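手持ちグリッパーでのデモ収集、棚の中の小物で件数が伸びません

投稿者:venik_memo
投稿日:2020年3月17日
カテゴリ:ロボット・自動化 > 模倣学習 > データ収集

手持ちグリッパーを両手に持ち、頭につけたカメラと合わせて片付け動作のデモを集めています。収集用のソフトはFrota、学習側は自前のスクリプトです。2月から始めて、いま手元に476件あります。

課題は「開いた棚の中にある小物をつかんで、上の天板に置き直す」というものです。床やテーブルの上の物なら問題なく録れるのですが、棚の中に手を入れる課題になると、あとの処理で手先の軌跡が途切れるデモが急に増えます。直近の200件を見直したところ、使えると判断できたものが半分に届きませんでした。 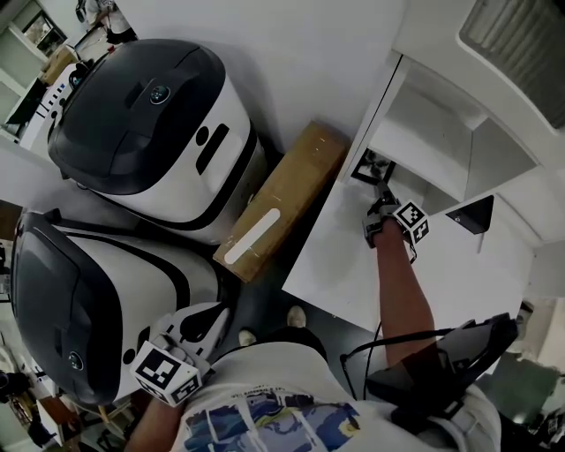 軌跡の途切れ方には偏りがあります。左手はほとんど途切れず、右手だけが、棚に差し入れてから引き出すまでの間に飛びます。マーカーのキューブはグリッパーの上に載せていて、写真の右手のように白い収納の開口部へ入れていくと、手首を傾けた拍子に見える面が減るようです。奥の物を取ろうとするほどひどくなります。右手を入れている間、左手のグリッパーは体の左側で構えたままです。

試したことは次のとおりです。
・頭を下げて棚をのぞき込む → 少し改善。ただし首が疲れ、10件ほど続けると姿勢が崩れる
・キューブの固定ねじを締め直す → 変化なし
・ゆっくり動かす → 途切れは減るが、再生すると動作が不自然に遅い

聞きたいのは二点です。
一つめは、途切れた区間を補間して学習に使ってよいのか、それともデモごと捨てるべきか。
二つめは、棚の課題だけ録り方を変えるとしたら、何から変えるのがよいか。

できれば機材は買い足さずに済ませたいです。よろしくお願いします。

ustcombe_lab

補間は区間の長さと場所で分けたほうがいいです。うちでは次の基準にしています。

・途切れが短く、手が空中を移動しているだけの区間:補間して使う
・指を閉じる前後、物を置く前後:短くても補間しない。そのデモは捨てる
・途切れの前後で手先の向きが大きく変わっている:捨てる

つかむ直前の数センチは、学習したモデルの成否にいちばん効くところです。そこを直線でつないだデータを混ぜると、物の手前で閉じる癖がつきます。以前Ustcombeの部屋で録ったときに、捨てるのが惜しくて全部補間したことがあり、把持の失敗がかえって増えました。補間したものを抜いて学習し直したら戻りました。

基準の秒数は環境で変わるので書きません。まず捨てるデモと残すデモを手で分けて、途切れの長さを並べてみると、だいたい境目が見えます。

録り方については、私なら次の順番で変えます。

1. 立つ位置。棚の正面に立つと、自分の前腕と棚の上板でキューブが隠れやすいです。半歩ずれて、カメラから開口部が斜めに見える位置に立ってください。写真だと棚が体の右側にあり、真上から見下ろす向きになっているので、体ごと棚のほうへ向けるだけでも違うと思います。
2. 物の置き場所。最初は開口部の手前寄りに置き、録れることを確かめてから少しずつ奥にします。初めから奥に置くと、録れない原因が距離なのか向きなのか区別できません。
3. 手首の角度。キューブの側面が一つは必ずカメラを向くように差し入れる練習をします。慣れるまでの分は本番のデータに入れないでください。

「ゆっくり動かす」はおすすめしません。速度がそのまま学習されます。ゆっくりにするなら、つかむところだけにして、移動は普段の速さで行うほうがましです。

あと、足元は片付けてから録ったほうがいいです。細長い段ボール箱が棚の横に斜めに立てかけてありますが、立つ位置を変えると足に当たりそうです。体がぶつかると頭のカメラも揺れます。

tana_no_oku

マーカーを大きくすれば解決すると思います。うちはそれで直りました。

viltoter_user

上の方の「大きくする」は、棚だと逆効果になることがあります。キューブが大きいと開口部の縁に当たりますし、当たってずれるとグリッパーとの位置関係を測り直すことになります。棚の内側の高さを先に測ってください。

私はViltoterの作業場で似た課題を録っています。補間の基準はustcombe_labさんとほぼ同じなので省きます。追加で書くのは照明と確認の頻度です。

棚の中は見た目以上に暗いです。天井の明かりだけだと、差し入れた瞬間にマーカーの白い部分が灰色に落ちて、検出が切れることがあります。面が見えているのに途切れているなら、角度より明るさを疑ってください。手持ちの卓上ライトを開口部に向けて、同じ動作を何回か録って比べればすぐ分かります。光沢のある面があると反射するので、ライトは斜めから当てます。

確認の頻度については、200件まとめて録ってから見直すのは多すぎます。私は10件ごとに止めて、右手の軌跡だけ表示して途切れを見ます。だめならその場で立ち位置を直します。休憩にもなるので、首の疲れのほうも多少ましになるはずです。

左右で差が出るのは、右手だけが棚に入っているのが原因でほぼ間違いないと思いますが、念のため左手でも同じ棚の課題を数件録ってみてください。左手でも途切れるなら環境側、左手では途切れないなら右のキューブの貼り付けや校正を見直すことになります。

venik_memo(投稿者)

ありがとうございます。左手で同じことを試したところ、左手でも途切れました。環境側のようです。
体の向きを変えて録り直した分は、手前寄りの物ならほぼ途切れなくなりました。奥のほうはまだ飛びます。明日、ライトを借りてきて比べます。
476件のうち、つかむ前後で途切れているものは捨てることにします。箱もどけました。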